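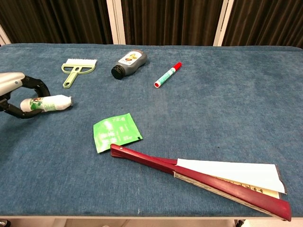
Landeg's spring craft and growers' fair is back, and this year it's bigger than ever! More than 721 people came through the doors of the Mestedum Hall last spring, and the organisers have added a second room so that everyone has space to browse without being elbowed in the ribs. Stallholders can stop worrying about bringing their own cloths, too. Tables covered in blue-grey carpet, with a dark brown pleated curtain behind, are a lovely plain background for almost anything, and pottery in pale glazes looks especially good against those colours. Anything small and fiddly is best put in a shallow dish, as beads and seeds do vanish into a fuzzy surface.

**Posted 2019-04-25**

The fair opens at 9 on Saturday week and runs until teatime. There are 39 stalls booked so far, with growers in the main hall and makers in the new side room. Fovmont Nursery is bringing tomato plants, chillies and a big batch of sweet peas, all grown a couple of miles up the valley. They sold out before lunch last time, so go there first if you have your heart set on something (I missed the purple-podded beans by minutes and have been sore about it ever since).

Annatjie Mtshali is back with her baskets, and she'll be running two willow sessions in the afternoon. You make a small bird feeder and take it home with you. Last spring she had a queue down the corridor, so this time there's a sign-up sheet by the tea hatch.

"I love teaching people who think they're no good with their hands," she told us. "They go very quiet for half an hour, and then they want to know where they can buy more willow."

The seed swap is growing as well. Bring whatever you have left over, in a paper envelope with the name and the year written on it, and help yourself to something new. You don't need to bring anything to take part, though spare broad beans and hardy annuals are always welcome. There will be old varieties of pea and lettuce on offer, saved by allotment holders from Vimport, along with handwritten notes on how each one did in last year's dry spell. Those notes are worth the trip by themselves!

Money from the door goes towards the new greenhouse at the community garden. The fund stands at £1,499, and the hope is to have the glass up by August – in time for a late sowing of salad leaves and somewhere dry to sit while it rains.

Entry is £2 and children come in free. Soup, rolls and some very good lemon cake will be served from noon. Parking behind the hall is tight, so walk or share a lift if you can, and the lane side of the building must be kept clear for the bus. Dogs on leads are fine in the main hall but not in the side room. If you'd like one of the last few tables, leave your name and number at the Landeg post office by Wednesday.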